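What changed on the folding floor

6/5/26

I have worked in the finishing room at Adorholm for long enough to have used three different kinds of folding board. We take in knitwear from two mills, inspect it, press it, fold it, bag it and send it out. Most of the year it is sweaters and light throws. In October the volume goes up and stays up until the stores are full.

Last fall the company put in the first two folding cells. A few people have asked me what it has been like, mostly people in other plants who have been told they are getting something similar, so I am writing it down once.

The cells were set up by an outside firm, Itirus. The software that assigns the work is called Tenance, and it was already here for shipping before it was used for folding. Each cell has a table, two arms and a screen on a post. There is no cage. The arms move slowly enough that you can stand next to them, and there is a stop bar along the front edge at hip height.

Before the cells, a good folder on plain crewnecks could do 652 in a shift. That number was on the wall for years and everybody knew it. It was done standing, with the same turn of the wrists every time, and most of the people who could do it wore braces by the end of the season. A cell started out at 156 in a shift. It is now at 400 on a good day, with plain styles only. So the machines are slower than our best people were, and they are still slower if you leave out the stoppages. Management told us this at the start and I appreciated that. The plan was never to match the wall number with one cell. The plan was to run two of them through lunch and into the evening, when there is no folding shift.

Nobody was laid off over it. I want to put that down because it is the first question I get. Two people who left over the winter were not replaced, and I think that should be counted too. There were eleven of us on folding and now there are nine, and four of the nine are on what is called cell tending.

I am one of the four. Tending means you lay the garment out for the arms, clear the ones they get wrong, and teach new styles. Laying out is most of it. A knit does not lie the same way twice. If there is a roll at the hem or the cuff has turned under, the fingers can close on two layers where they should have one, and then the fold comes out crooked and the piece goes in the redo bin. We were taught to smooth from the center to the edges with flat hands and to leave small ripples alone. The first weeks I spent far too long chasing every crease.

Teaching a style is the part I did not expect to like. You take a gripper with a handle on it and do the fold yourself, with the fingers standing in for your own, and you do it over and over. We did 300 folds for the oatmeal knit before it was allowed on the cell. Your hands want to pinch and tuck at the same time, the way they always have, and with two stiff fingers you have to do one and then the other. You learn what you were doing all those years without thinking about it. I found out that I hold the far edge down with my little finger. The gripper does not have a little finger, so we had to come up with a different order for that step. 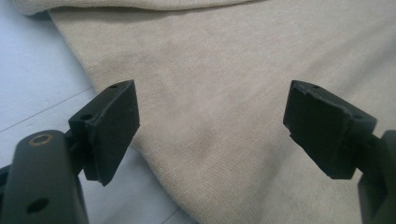 Gripper open over the beige knit. The right pad is chipped along the top.

The pads are my main complaint. The edges wear and pieces of the surface break away, and a ragged edge is the last thing you want near a fine knit. One pulled loop and the garment is a second. We now check the pads at the start of every shift and after lunch, by running a scrap of jersey over them. If it catches, the pad comes off. They are held on with small screws and it is a quick job once you have done a few. For the first two months we were not allowed to do it ourselves. We had to put in a ticket and wait for somebody from Itirus to drive over from Urquhart, and the cell sat there. When they finally trained us to change pads, downtime dropped right away. If you are getting cells at your plant, ask for this on day one, and ask for a drawer of spares.

My second complaint is the noise, although it is not loud. It is a tone the cell makes when it needs a tender. With two cells and four of us it can go off a lot, and the people still folding by hand hear it all day for a thing that has nothing to do with them. They turned it down in the spring. It is better – I would still take a light over a tone.

Pay was the hard part. Folding had a piece rate on top of the hourly, and tending cannot be paid by the piece because the piece count belongs to the machine. The fast folders stood to lose money by moving over, and at first none of them would. The company raised the hourly for tenders in January. It comes out a little under what I made in a strong folding month and a good bit over a weak one. For me that is fine. For the two fastest people in the room it was not, and they stayed on the boards, where they do the cables, the open stitches and anything with a collar. The cells cannot do those and I have not heard a date for when they will.

What I notice most is my hands. I used to wake up in November with numb fingers. This past season I did not, or only once or twice. My feet are worse, because tending is more walking between tables and I have not found the right shoes.

The room is quieter in the other sense too. On the boards we stood in a row and talked all shift. Now the tenders are spread out and looking at a table or a screen, and you can go most of a morning with very little said. We moved the break up to the same time for everybody, tenders and folders both, and that has helped some.

There is a third cell coming. It is supposed to handle throws, which are bigger than the reach of the arms we have now, so the table will be longer and it will go where the second pressing station is. Pressing is not happy about that. I have asked for the outlets to be put on the wall side this time so we are not stepping over the cord cover, and I was told it is on the drawing.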